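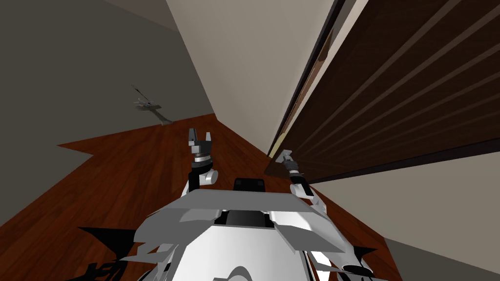 Notes for the Ploselham visit

Welcome back, everyone, and thank you for being so patient with the bus! These notes go with the open day at the Danko lab, and I'd like you to have them beside you when you write up your page for the course folder.

The morning demonstration was the door task, run in simulation on the Gorkwood hallway model. You are looking down along the robot's own body, so its left arm is on your left as well, which saves a good deal of confusion. Look at the two grippers first – the left one is open and held over the floor, while the right one reaches toward the bottom corner of the brown door. Ask yourselves how far the right fingers are from the door, and how sure you can be from one viewpoint.

Our hosts told us they had logged 1,634 runs in this hallway, and that they reset after 15 seconds without progress (I wrote that down twice, so I trust it).

For next time, please read the Simeck handout, pages 10 to 15, and bring one question about depth and one about reach.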